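法院门口那家咖啡摊又涨价了，先跟各位报告这个坏消息。

好，说正事。上期我提了一句Girnalari的偷自行车案要开庭，结果收件箱里问这件事的信比问我专栏改版的还多，那我就老老实实去旁听了一上午，回来把笔记理一理。先打个招呼，我不是律师，法律上的说法都是我在庭上听来、再翻着手册对过的，有写错的地方欢迎来信骂我，下期更正。

案子大致是这样。检方起诉了三名被告，罪名一共17项，有盗窃，有收受赃物，还有一项伪造凭证，这一项后面单独说，因为它最有意思。起诉书里写，这伙人从去年冬天开始在火车站北口、大学后门和泳池停车场一带下手，车到手以后先拆，车架和轮组分开走，再用不同的账号挂到Pitemeck上卖。Pitemeck大家都熟，我自己那张书桌就是在上面淘的，所以听到这里我在旁听席上缩了一下脖子。

警方搜的是铁路货场后面的一间库房，扣下来的车架、轮组和零件登记成了673件物证。注意是物证的件数，可不是673辆车！有家免费报纸把它写成了“六百多辆”，第二天全城都在传，我姨妈还打电话来叫我把车搬进卧室。检察官在庭上专门把这一点讲清楚了，说能拼回整车、又能对上报案记录的近100辆，剩下的还在一件一件核对。
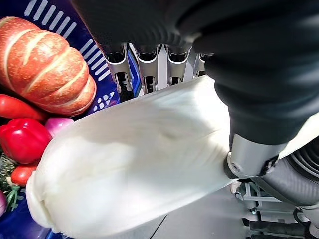
大白菜，后面露出一点蓝色筐子

上午九点半开庭，实际拖到快十点，因为有一位辩护律师堵在桥上。这段时间旁听席倒是挺热闹，来的多半是丢过车的人，坐我前面的两位女士互相翻手机里自己那辆车的旧照片，聊着聊着发现丢车的地方隔一条街，越聊越气，法警过来请她们小声一点。

这次开的还是准备庭，离判决远着呢。主要干了几件事：确认被告身份，宣读起诉内容，问认不认罪，再就是吵羁押。第一被告对盗窃部分认了一半，收赃那部分一概不认；第二被告什么都不认，只说自己是修车的，人家送什么来他就修什么；第三被告年纪很轻，律师替他要求另案处理，理由是他只管拍照和上架，没碰过车锁。法官没有当庭答复，说书面裁定。

吵得最久的是羁押。检察官的意思是库房钥匙还少一把，担心有人出去以后处理东西；辩护方说钥匙早就丢了，再说库房都贴封条了还能处理什么。两边来回讲了好几轮，法官听得直揉太阳穴。最后的结果是第一被告继续押着，另外两位交保，定期到警局签到，不准互相联系，也不准在任何二手平台上注册或使用账号。最后这条我以前没听过，旁听席上有人轻轻“哦”了一声，我猜大家脑子里想的都一样：这个要怎么查？

伪造凭证那一项，我说过要单独讲。Fliriletti的车在出厂时会带一张小卡，上面有车架号和购买日期，很多人买二手就认这张卡，有卡就放心掏钱。检方说，库房里搜出了一台普通打印机和一叠裁好的空白卡纸，卡是照着网上的照片仿的，车架号直接填成那辆赃车的号。也就是说，你拿卡去对车，号码当然对得上！对得上有什么用呢，他就是照着车抄的。真正该对的是报案登记和厂家那边的购买记录。这个弯我在庭上绕了好一会儿才绕过来，写在本子上还打了两个圈。

辩护律师对这一项的说法是，卡片不算法律意义上的“凭证”，顶多算包装附件，跟鞋盒里的小纸片差不多。听着像耍赖，可我回家翻了半天，还真不敢说他一定没道理。这个问题大概会是正式庭审的重头戏，到时候我带面包去，坐一整天。

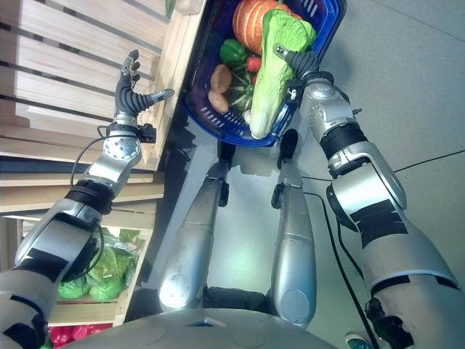 丢过车的读者，现在可以做什么

庭后我在走廊里逮住了受害人联络处的值班人员（她很有耐心，我问了三遍同一个问题），下面是记下来的要点。

第一，去年冬天以后丢了车、当时没报案的，现在补报还来得及。带上能证明车是你的东西：发票、保险单、修车店的单子，哪怕是一张看得清车架号的旧照片。只有一句“蓝色的，铃铛很响”就比较难办。

第二，报过案的不用再报一遍，重复报案反而会让系统里多出一条记录，核对的人要花时间合并。你要做的是打电话确认当初登记的车架号有没有抄错。字母O和数字0，字母I和数字1，她说这是最常见的毛病，有的车就在库房里，因为差一个字符一直对不上主人。

第三，车认回来了也未必马上能骑走。它还是物证，要等检方拍照存档、辩护方没有异议以后才发还，快的几周，慢的可能要等到判决。可以申请提前发还，表格在联络处窗口领，网上那份是旧版，别下载。

第四，保险公司已经赔过钱的，车找回来以后归谁，看你的保单怎么写。先打电话问清楚再去签领取单，签了再后悔很麻烦。

另外，假如你是买家，手里那辆车越看越可疑，怎么办？联络处的说法是尽快主动去问。查车架号不收钱，查出来有问题，车多半要留下，可你主动来的这件事会记在笔录里。至于买车的钱，可以在刑事案里附带提出赔偿请求，拿不拿得回来要看被告名下还剩什么。我知道这话听着不解渴，我也替你们肉疼。

来信选登

上期之后收到的信，多数在问车，也有几封谈旁听本身。有位读者问，旁听要不要预约，能不能带孩子。不用预约，带证件过安检就行，人多的时候先到先坐；孩子的话，要看当天法官的意思，门口的法警会告诉你。手机可以带进去，必须关机，录音录像都不行，我那天全程手写，回家有一半的字自己都认不出来。

还有好几封在讨论同一件事：平台该不该负责。Pitemeck这次没有被列为被告，检方只说对方按要求交出了账号资料。我个人觉得，卖车的时候强制填车架号、再自动跟报案登记比一下，技术上能有多难？可也有人不同意，信写得挺长，我挑一段放在后面，让大家换个角度想想。

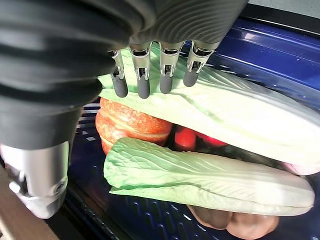 Yamila Fuentealba来信说，她不赞成把车架号公开填在商品页上，号码一旦挂出来，做假卡的人连车都不用偷，抄一个干净的号码就能配到赃车上去。她的建议是号码只交给平台后台比对，买家那边看到“已核对”三个字和核对日期就够了，平台要是漏了一辆报过案的车，就该赔买家的钱。她还提醒我，上期我写“收赃比盗窃判得轻”太笼统，要看数额，也要看是不是长期干这个。

最后这一条我认，更正在此：收受赃物如果构成经常性的营业，刑期可以跟盗窃一样重，检方这次对第一被告主张的正是这种情形。谢谢来信，也请其他读者照这个标准挑我的错。

至于只在后台比对的办法，我拿去问了一位在平台上卖了很多年旧车的读者，他回得很快，说填个号码他没意见，怕的是审核一拖就是好几天，买家早跑了。他还附了一张自己手抄的车架号登记本，从第一辆记到现在，字比我的好看多了。

正式庭审的日期还没定，书记官只肯说不会早于四月。第三被告要不要另案，书面裁定出来以后我会先在网页版上贴一小段，订纸质版的朋友等下一期。有人想跟我一起去旁听的，写信来，标题注明“旁听”，我好在一堆信里找到你。咖啡请自备。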